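Trinon House shared kitchen: progress report to the Deketti Fund
2026-04-25
Prepared by Savvas Moschos, house manager

Grant awarded: £3210
Spent so far: £1697
Committed but not yet invoiced: £374

We are a good way through the work now and I am very pleased to be able to say so! When I wrote to you in January the kitchen was still stacked with boxes from the old pantry and we had only just agreed what would go where. Since then the cupboards have been emptied, cleaned and refilled, the worst of the hinges have been replaced, and people are cooking in there again most evenings.

What we have done

The sorting took much longer than planned. We had allowed one weekend and it took three, mainly on account of the dry goods. Every house group had its own flour, its own rice and its own half-finished bag of lentils, and very little of it had a name on it. Anything in date and unopened went to the Zervas Street food table. The opened packets went into tubs on the open shelf in the dining room, free to all, and were gone within a fortnight (apart from the pearl barley, which we still have plenty of if anyone on your side would like some).

Stundier fitted the new hinges and adjusted the doors over two mornings. They were tidy and quick, and they showed two of our residents how to do the small adjustments with a screwdriver, so we should not need to pay for another visit every time a door drops. They also took down the old plate rack, which had been loose for years, and filled the holes.

We kept all the existing cabinets. Your assessor asked us to look at this again after the first visit and I am glad she did – the carcasses are sound, and the saving has gone into storage tubs, shelf risers and a proper set of labels. The granite stays as well. It hides splashes beautifully and it cleans up with a bit of soap.

How the cupboards are now arranged

Plates, bowls and glasses are in the cupboards nearest the dining room. Pans are all low down, with lids standing upright in a rack. Each house group has one shelf for its own food, with its name on the front edge, and there is one common cupboard for oil, salt, spices, tea and coffee. The common cupboard is paid for from the weekly kitty and has been the most popular change by a long way. People talk to each other about it! Somebody has started leaving notes inside the door asking for smoked paprika.

Hot drinks have their own stretch of counter now. Before, the kettle and the coffee things wandered about the room and were usually in the way of whoever was chopping. 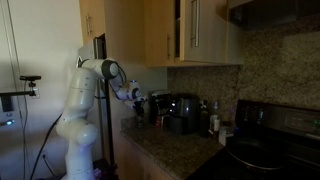

Do the high shelves work for everyone in the house?
Most residents manage them well, but three find the top shelf out of reach, so we have given their groups the lowest shelves and bought a folding step with a handrail. Only spare and seldom-used things go on the very top.

What is left to do

The door adjustments need a second round, as a few have settled since they were fitted. The drawer liners are ordered and make up most of the £374 shown above. We still have to replace the filter in the range hood, and I would like to put a brighter bulb in at the same time, as evening cooks have asked for more light over the pans.

The under-sink cupboard is the one job that has slipped. We found a slow drip behind the waste pipe and decided to leave that cupboard empty until the plumber has been. The drip itself will come out of our own repairs budget and there is no call on the grant for it.

One request

We would like to move £200 from the heading "shelving" to the heading "training", to run two batch-cooking evenings in the finished kitchen. The shelving came in under its estimate – we reused more than we thought we could – and eleven residents have already put their names down. If you are happy with that, a short email is all I need, and I will send the revised budget sheet by return.

Receipts to date are in the attached folder, in date order. Do come and visit if you are passing; the coffee is in the common cupboard and you would be very welcome to it.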